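Stullwood Community Help > Workplace > Repair and Refurbishing

Robot arm coming to our PC rebuild bench - what happens to the bench jobs?

benchlight_lanulen
Posted in January

I work in the refurb shop at Lanulen. We take in office desktops, strip them, swap the worn parts and put them back together for schools. We just signed for a batch of 2245 towers, nearly all the same model, and management wants to put a robot arm on part of the rebuild. Memory and drives first, maybe processors later.

I'm more excited than worried, to be clear! I've pushed memory into boards for years and my thumbs would love a rest. But there are three of us on the bench and we'd like to know what our days will look like. Does somebody end up just standing there feeding it parts? Did you need new training? And does it cope with the cables inside a real case, or only with a tidy one?

Anything from people who've lived with one would be great.

torxdrawer
Marked as helpful

Oh, you're in for a fun year. I'm on the bench at Pakano and we've had arms on desktop rebuilds long enough for the novelty to wear off, and I still like coming in. I'll go through it by job, as that's how it changed for us.

Setting out parts

This became a proper job of its own. The case goes down on its side with the panel off, and the parts sit next to it in a gray fixture. The hard drive stands upright in its blue caddy, and the small parts get their own pockets. I used to keep everything in a heap by my elbow and just reach, so it took me a while to become a person who puts things in the same spot every single time. We lay out fixtures in the morning now, usually with the radio on, and swap over after lunch so the same person isn't stuck with it all day.

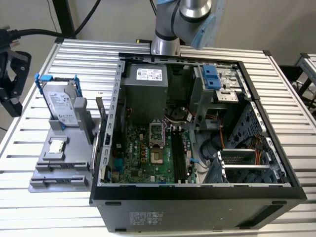 Fitting memory

You asked about standing there feeding it. In the beginning, yes, a bit. We all hovered. The arm brings the module in at a slant over the board and you find yourself holding your breath! That passes. These days I start a tower and go do something useful at the next bench. What stays with us is the judgment stuff: does that slot look dirty, is a latch worn, is this board even worth saving. Nobody here lost hours over it, but the hours did move. I do far more testing than I used to, and I've gotten a lot better at it.

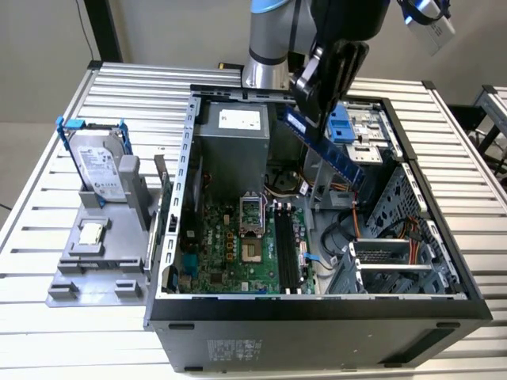
Memory module in the gripper, held above the board.

Cables and sockets

Cables are the real answer to your last point. There are a lot of them in these towers - a fat bundle from the power supply, then the black drive cables curled on the floor of the case. A person nudges them aside without thinking. We had to start thinking. Our routine before a tower goes under the arm:

- Tuck the power bundle up along the side, clear of the memory slots.
- Check the white latches at the ends of the slots.
- If the processor is out, look at the socket under a good light. Those gold pins are tiny, and I'd want a person's eyes on them every time.

We also have a camera on the wrist of the arm, and the view from there taught me plenty. I had no idea how close the fingers get to the ends of the memory slots until I saw it from above. Ask if you can have that picture up on a screen at the bench. It makes it so much easier to tell the engineers "there, that wire" without a long email.

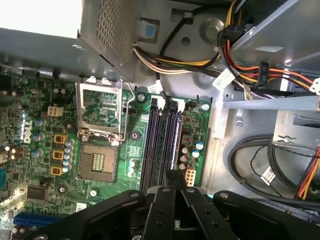 Training

Two afternoons for the basics, then a lot of asking. The stop button, how to clear a fault, how to move the arm back by hand. Get all three of you trained, even if management only offers it to one. We used a scheduling program called Peng to plan the towers and that was harder to learn than the robot, so leave time for whatever you get.

caddyclip

No robot here but we did a batch of 200 last summer by hand and it took forever. I'd take the arm. Wear your wrist strap.

slowlane_refurb

Agree with most of what torxdrawer wrote, especially the fixtures. I'd add one thing: get the daily targets in writing before it's switched on. Ours were set from a demo where every case was already open and clean. Our mornings start with 45 minutes of unscrewing and dusting, and none of that was in the plan. Once we showed the manager, the numbers got fixed and everyone relaxed.

Also ask who gets to change the order of the steps. At our place the bench crew can request it, and a couple of the best changes came from people who had never touched a robot before. It's a nice feeling to see it do the job your way.

benchlight_lanulen

This is so good, thank you all! I'm printing the cable routine for the wall. Torxdrawer, do you tie the power bundle back or just tuck it?

torxdrawer

Tuck first. If it springs back, a soft tie, and take it off before the panel goes on.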